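ホーム > 台所の道具 > 片手鍋・雪平 > Wirkero 片手琺瑯鍋
新着 / 台所の道具 / 布もの / 読みもの / 買い物かご

Wirkero(ヴィルケロ)片手琺瑯ミルクパン

うちの店でいちばん問い合わせの多い鍋が、ようやく再入荷しました!一月に入ってすぐ売り切れてしまって、メールをくださった方には「春までには」なんて返事をしていたのですが、思ったより早く届いてほっとしています。箱を開けたときのあの、新聞紙のインクと鉄のまざったような匂い。これをかぐと、ああ鍋の季節だなあと思うんです(鍋の季節って、うちの場合は一年中なんですけど)。

Wirkeroは小さな琺瑯の工場で、鍋とやかんとバットしか作っていません。カタログもぺらっとした二つ折りが一枚きり。私がこの工場を知ったのは、食器の買い付けでRarnholmという問屋に通っていたころで、倉庫の隅でお茶用のお湯を沸かしていたのがこのミルクパンでした。売り物じゃないよと言われたのを、しつこく聞いて工場の連絡先を教えてもらったんです。あの日は食器をほとんど買わずに帰りました。

さて、鍋の話。重さは357グラム。手に持つと「あれ、軽い」と声が出るくらいで、でも薄っぺらい感じはしません。牛乳をなみなみ入れても片手で傾けられるので、朝の寝ぼけた手にはほんとうにありがたいです。注ぎ口は左右に付いていて、左利きの妹も文句を言わずに使っています。以前の型は右利き用の注ぎ口がひとつだけだったので、そちらをお持ちの方は「お、変わったな」と気づかれるはず。

色は生成りと、くすんだ緑の二色。緑は名前から思うより少し灰色寄りです。「抹茶みたいな色かな」と思って注文されると、届いたときに「あら、渋い」となるかもしれません。私はその渋いほうが好きで、自宅では緑を使っています。生成りは縁のところに細く紺の線が入っていて、これはこれで昔の給食室みたいでかわいいんですよね。迷っている方、長く迷ってください。私は二か月迷いました。

私がこの鍋で何を作っているかというと、まずチャイ。水と茶葉と生姜を煮出して、牛乳を足して、ふわっと上がってきたら火を止める、というのを毎朝やっています。それから、ゆで卵を二つだけ。お味噌汁なら二人分がちょうど。ジャムも少量ならいけます。いちごを半パックだけ煮るのが最近の楽しみで、酸っぱい果物でも匂いが移らないのは琺瑯のいいところだなあと思います。逆に、炒めてから煮るような料理には向きません。玉ねぎを炒めたら見事に焦がしました。カレーは別の鍋でお願いします。

容量のことをよく聞かれるのですが、インスタントの麺はぎりぎり入ります。ぎりぎり、です。吹きこぼれを見張りながら、麺の角が沈むのを箸で押して待つ感じ。うちの夫は「これで十分」と言い張っていますが、私は素直に大きい鍋を出したほうがいいと思う派です。

使いはじめには、ぬるま湯と台所用洗剤で洗って、やわらかい布で拭いてください。金たわしとクレンザーは使わないでくださいね。焦げついたときは、水を張って重曹を大さじ1、弱火でことこと、そのまま一晩置けばたいていするっと取れます。落ちなければもう一回。熱い鍋にいきなり冷たい水をかけるのも、どうか我慢を。じゅっという音は気持ちいいのですが、琺瑯のガラスにひびが入ることがあります。

熱源はガスとIHのどちらでも大丈夫です。ただ、底の直径が小さめなので、IHの機種によっては「鍋がありません」と言われてしまうことがあるみたい。説明書で対応する鍋底の大きさを見てからご注文ください。ガスの場合は五徳の爪が長いとぐらつくので、小さい五徳をのせるのがおすすめ。電子レンジは不可、オーブンは持ち手が木なので不可です。

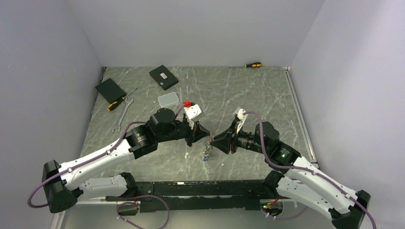
持ち手の木はブナで、油を薄く塗っただけの仕上げです。使っているうちにだんだん飴色になっていきます。かさついてきたら、くるみ油でもえごま油でも、台所にある乾く油をちょっと布にとって塗りこんでください。うちでは月に一度、火曜の夜にまとめて木べらやまな板も一緒に塗っていて、この時間がけっこう好きです。ねじがゆるんできたら普通のプラスドライバーで締められます。持ち手だけの交換も承っていますので、焦がしてしまった方も諦めないで!

ふたは別売りです。Wirkeroの純正のふたもあるのですが、正直に言うとちょっと高い。そこで一緒におすすめしたいのが、籐のものを作っているTừの鍋敷きと、Podvilleの木ぶた。Podvilleの木ぶたは落としぶたにもなるし、火を止めたあとにかぶせておけば冷めにくいです。鍋と合わせてご注文いただいた場合は、ひとつの箱にまとめてお送りします。

今回の入荷は生成りと緑を合わせて40個です。琺瑯は手でうわぐすりを掛けているので、縁に小さな黒い点があったり、底に吊り跡が残っていたりします。検品のときに大きな欠けは外していますが、点々は許してやってください。気になる方はご注文のときに備考欄に「きれいめ希望」と書いていただければ、私がいちばんつるっとした子を選びます(緑はあまり選ぶ余地がないかも)。

発送はご注文から5日以内。ギフト包装は、茶色の紙に麻ひもの簡単なものでよければ無料でお付けしています。

コメント

緑を買いました。ほんとに渋い緑でした。夫には「古道具?」と言われましたが気に入っています。

前の型を使っています。持ち手の交換は旧型でもできますか?

> 店主より:できます!ねじの位置が同じなので、そのまま付きます。備考欄に「旧型」と書いてください。

うちのIHでは反応しませんでした。説明書を先に読めばよかった…。カセットコンロで使っています。

インスタント麺、半分に割れば余裕です。

生成りの再々入荷があったら知りたいです。カートに入れている間になくなってしまいました。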